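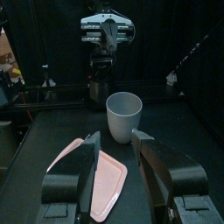
Reviews > Albums > Indie and Folk

Hindimer – Mevon

Reading time: 2 minutes

Hindimer recorded their first album in a borrowed flat and it sounded like it, with traffic under the quiet songs and a kettle somewhere in the last one. Mevon is their second. It was made in a proper studio over one November, and the main change is that you can finally hear Elsa Partanen's words.

That helps the record a lot. Partanen writes about ordinary trouble – a late bill, a brother who moved north, a shop that changed hands – and she sings in a low, even voice that the old recordings buried under guitar. On "Lahtinen," the opening track, she gets through two full verses with only a piano behind her before the drums come in. It is the best thing the band has done so far.

The next few songs are faster and less interesting. "Salt Road" and "Second Key" have almost the same chorus, and putting them back to back was a mistake. Santeri Niskanen's guitar is clean and well played on both, but he stays in the same part of the neck and I had trouble telling the solos apart after several listens. He does much better on "Harbor Pay," where he drops the distortion and plays a short, uneven figure that keeps pulling against the bass.

Side two is where I'd tell new listeners to start. "Tovusmont" runs close to eight minutes and earns most of them. It begins as a waltz, stops dead, and comes back at half the speed with a small brass section. The brass is mixed too far back for my taste, and on cheap headphones I could hardly pick it out. On speakers it fills the room. The two short songs after it are mostly Partanen and an acoustic guitar, and the closer, "Borrowed Coat," brings the whole band back for a loud ending that fades a little early.

The album is 40 minutes long, and one of the fast songs could have gone without anyone missing it. The vinyl is a quiet pressing with a plain inner sleeve and no lyric sheet, a shame given how much of the record depends on the words. There is also a signed edition limited to 200 copies, with a bonus track I haven't heard.

If you liked the first album for its rough edges, you may find this one too tidy. I play it more than the old one, mainly for side two.

Comments

marlow_k
Agree about Salt Road and Second Key. I thought my player had skipped back.

dee in Duluth
My signed copy is number 67. The bonus track is a slower version of Harbor Pay, with Niskanen singing. Not essential but nice to have.

tapehead
Saw them play Tovusmont live with no brass at all and I liked it better that way. The stop in the middle went on so long that people started clapping.

R. Osgood
Does anyone know if the lyrics are posted anywhere? I can't make out the second verse of Borrowed Coat.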